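Reproofing cotton at home

Aug 16, 2025

Waxed and proofed cottons lose their finish first at the shoulders and cuffs. The Edex wash-in proofer I have used since June is dosed by weight: 30 ml per garment, 2 garments per load at most. Above that the coating comes out patchy.

Run an empty rinse beforehand to clear detergent from the drawer. Residue attracts water and undoes the treatment. I set the machine to 30 degrees with the spin at 500, then line dry.

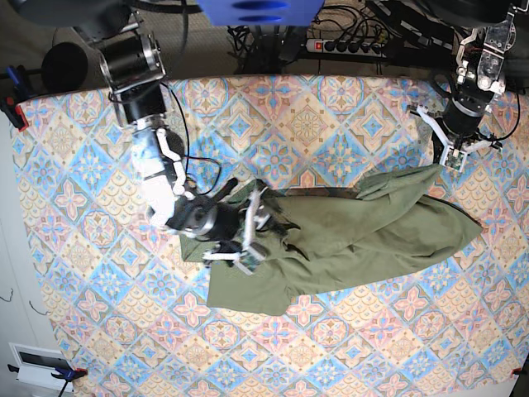

Does a proofed garment need heat to set the finish?

It depends on the product. Edex cures in air over a day or so. The older Sondutow formula needs a warm iron through a cloth, with the steam off.

For testing I put a spoonful of water on the shoulder seam and leave it for 30 minutes. If the inside stays dry, the finish is sound. Seams usually fail before panels and can be touched up with a brush.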